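How to check a handheld gripper before you record with it

Most bad recordings are bad before anyone picks up an object. The finger pad has crept around on its screw, the glare has moved, somebody changed the grip width and told the dog. The routine below is the one we use at Grekis, written up after a long August in which we threw out 39 sessions and argued about whose fault each one was. It takes less time than the arguing did.

You will need the gripper, a charged battery, a screwdriver that fits the pivots (the one in the drawer doesn't), and a table.

Step 1. Clear the work area

Take everything off the part of the table you plan to work on. Coffee counts as everything. The house rule says the work area must be bare at the start of each session, and it means bare, so the pen you are about to use for the log goes somewhere else too.

The rest of the room can stay as it is. We record in homes, and homes have stuff in them. Tidying the whole place for the session gives you data about a home nobody lives in, and it makes the host feel judged.

Step 2. Look at the light

Stand where you'll be working and look across the tabletop from the height of the gripper. Polished wood is a mirror with ambitions. If there is a bright patch, plan your placements on the other side of it, or pull the curtain and look again. Write down which one you did. Rule 2 in the Ustville sheet says lighting may not change in the middle of a session, so if you want the curtain closed, close it now.

Step 3. Open and close

Open the jaws all the way over the bare surface and hold them there for a slow breath. Both pads should lean in at the same angle. Then close them gently until the pads meet. They should meet tip to tip, with no twist. Do it again. If one side drags, tighten its pivots a little and start this step over. 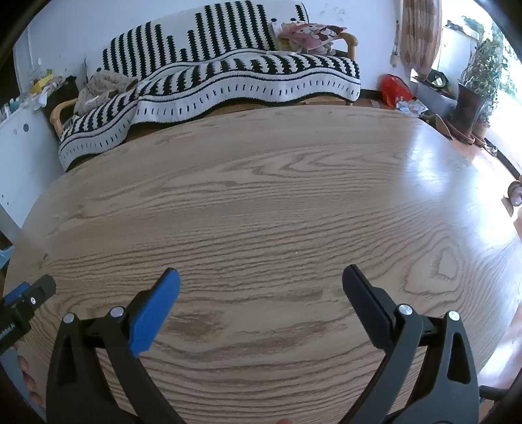

Sydorenko's comment on an earlier draft was that one slow breath is too short, and that a stiff pivot only shows itself after the third or fourth closing: "Do it five times or don't bother, I have sent back units that passed on two." Fair enough. Do it five times.

Step 4. Mind your hands

Keep your fingers on the handle and behind the jaws. A stray fingertip near the pads is a pinch risk first and a data problem second, and the order matters when you are filling in the form. If you are working with two grippers, park the one you aren't checking off to the side, and don't let the jaws touch. They scratch each other and then both need new pads.

Step 5. Log it

Open the session log and enter the unit number, the pad condition and the light. "Fine" is a poor entry for pad condition. "Left pad worn at tip" is a good one. The old log had 1502 entries when we moved to the new one, and 906 of them said "fine," including the one for the unit that was missing a screw.

Stavik, the tool that checks the log, will reject a blank field. It will happily accept a lie, so please be better than Stavik.

When to stop

Stop and swap the unit if a pad is loose, if a pivot screw turns under your finger, or if the jaws don't come back to fully open when you let go. Don't fix it with tape. We have found tape, and we know what it means.

If you swap, go back to Step 3 with the new unit. Steps 1 and 2 still hold unless the sun has moved, and after 4 p.m. it usually has.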